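Home | Volumes | Authors | Search

3.2 Lighting and ceiling of the work hall

The Drosdale hall was chosen as the second site. Brunner and Marti (see Section 2) had found that people doing close hand work complained more often about glare than about low light, and we wanted a room where the lamps hang in plain view of the floor. Staff were asked to keep their usual layout and their usual hours. 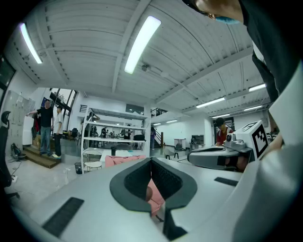 Figure 4. Drosdale hall, with white corrugated ceiling, white beams and fluorescent fixtures lit.

Readings were taken at 22 points on the floor and repeated in June. The mean was 404 lux, with the lowest values near the side walls. Points beside the raised step platform were kept apart from the rest, as a person standing there is closer to the lamps. Glare was scored by each worker on a scale from 0 to 100. We did not correct the scores for age or for eyewear. The Ruchti hall was measured the same way and is covered in Section 3.3.

Contact: A. Baumgartner, Rirach | Copyright the authors | Back to top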